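Shared Workshop Course: Building a Tabletop Robot Arm
Handout 7 – Cable Routing, Tool Mounting and First Handling Trials
Wevotness Community Workshop, Darkden Street

Purpose of this handout

This handout accompanies the Tuesday bench session. It assumes that participants have completed Handouts 1 through 6 and that the arm at their bench powers up, homes and holds position. Participants who have not passed the homing check should repeat Handout 6 before continuing.

The session covers three subjects: bringing power and signal to the tool, fixing the gripper to the wrist flange, and lifting soft or loosely packed items. The written log for this session is due at the start of the next one.

7.1 Terms used in this section

Link: a rigid section of the arm between two joints.
Joint housing: the metal body that contains the motor, brake and encoder.
Flange: the round plate at the end of the wrist, to which a tool is bolted.
Service loop: extra cable left slack near a joint so that the joint can turn freely.
Payload: the total weight carried by the flange. The gripper counts toward the payload, as does its bracket.

7.2 Cable routing

The Moussa controller board used in this course sends power and signal to the gripper through a single external cable. Internal routing is possible on some arms but is outside the scope of this course.

Before fitting the cable, move the arm by hand through its full working range with the power off. Note the positions in which the last joint and the tabletop come closest together. The cable must clear the surface in all of these positions. It must also clear the arm itself when the wrist is turned to either limit.

Leave a service loop at the wrist. A loop that is too short will pull on the connector when the joint turns. A loop that is too long will catch on the work, particularly where the work includes bags, cloth or cord. Participants should expect to adjust the loop at least once after the first trial.

Threaded connectors are to be tightened by hand only. Loose conductors between a connector and the tool should be sleeved before the arm is run at anything above training speed. Bare strands of wire are a fault and must be corrected before power is applied.

7.3 Mounting the gripper

Clean both faces of the joint between flange and gripper. Insert all bolts finger-tight, then tighten them in a cross pattern. Check that the jaws open and close fully without touching the flange.

Enter the weight of the gripper in the Zaster control software under Tool Settings. The bench gripper, with bracket and bolts, weighs 847 grams. An incorrect value will cause the arm to sag or to report false collisions. After changing the value, restart the program and repeat the hold test from Handout 6.

7.4 Handling items in bags

Rigid blocks were used in the earlier sessions because their shape does not change when they are gripped. A bagged item behaves differently. The film folds under the jaws, the contents shift toward the lowest point, and the height of the hanging load is hard to predict. For this reason the lift height set for blocks should not be reused.

The gathered neck of the bag is the preferred place to grip. Close the jaws at low force and raise the arm in short steps. Watch the lower end of the bag, which may still be touching the table well after the upper part has been pulled tight.

Loose film can also wrap upward over the tool. This hides the jaws from view and may leave film caught in the moving parts when they open. Where film has ridden up over the gripper, stop the arm before attempting a release.

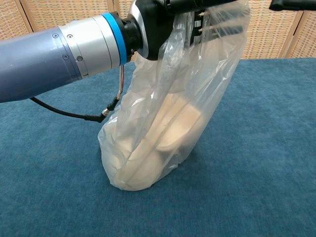
Figure 7.1. Clear bag gathered around the gripper and flange, with the lower end resting on the table. Note the wires below the wrist and the black cable passing beneath the link.

With reference to Figure 7.1, participants should consider two points in their logs: the distance between the cable and the bag, and how much further the arm would need to rise to lift the load clear.

7.5 Bench exercise

Set the speed to training level and confirm that the emergency stop is within reach. Place one bagged item on the table surface. Teach an approach point, a grip point and a lift point 100 millimeters above the grip point. Run the program with one participant at the stop button and the other at the screen.

Repeat the run with the wrist turned a quarter turn. Record whether the cable touched the bag, the arm or the table at any stage. If it did, shorten or re-clip the service loop and run the program again.

Benches are shared by 2 participants, who should change places after the first complete run. Hands are to remain outside the marked area while the arm is powered – this includes straightening the bag.

7.6 Log entries required

Tool weight entered in Zaster
Service loop length, before and after adjustment
Jaw force setting
Lift height at which the load left the table
Any stops, with the cause where known

Reading for the next session: Handout 8, Release and Placement, sections 8.1 to 8.3.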